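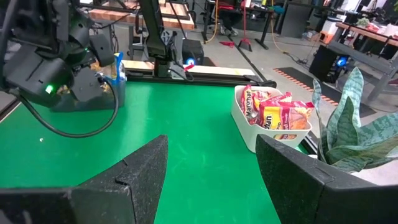
Instant noodles in a white basket, with a snake plant next to it.

Keeping Packaged Noodles and Snacks in Order

Flat packs of instant noodles slide around when they are stacked, and the ones at the bottom get crushed. A small rectangular basket fixes most of this. Stand the packs on their short ends like files in a drawer, with the name facing out. If one has to lean or lie at an angle, put it in front so you can still read it.

Choosing the basket

Measure a pack before you buy. The basket should be a little wider than the pack and lower than its top edge, so you can see what you have and pull one out with two fingers. Plastic is easiest to wash. The small Dimow basket is what we use at home. It holds 4 packs without squeezing them, and fewer is fine if you cook noodles only now and then.

Wipe the basket with warm water and a drop of dish soap when you refill it. Broken noodle bits and seasoning powder collect in the corners - an old toothbrush gets them out. Let it dry fully before the packs go back in.

What to keep together

Put udon with udon and thin noodles with thin noodles. They cook for different times, and it is easy to grab the wrong one. New packs go at the back and the oldest at the front. Check the dates in December, when the cupboards get filled up for the holidays anyway.

Loose food goes in a clear container with a lid. Write the date on a strip of masking tape and stick it to the side, where it won't come off each time you open the lid.

On an open table

A basket can live on a table or counter if there is no cupboard to spare. Keep it out of direct sun and at least 30 inches from the stove. Packs left near steam go soft at the seams.

A snake plant can stand beside the food, as it gets by with little water. Use a saucer under the pot and move the basket away while you water. Wait 15 minutes, empty the saucer, then move it back. The leaves gather dust, so wipe them with a damp cloth, one hand behind the leaf. Keep the plant out of reach of cats and dogs - it can make them sick if they chew it.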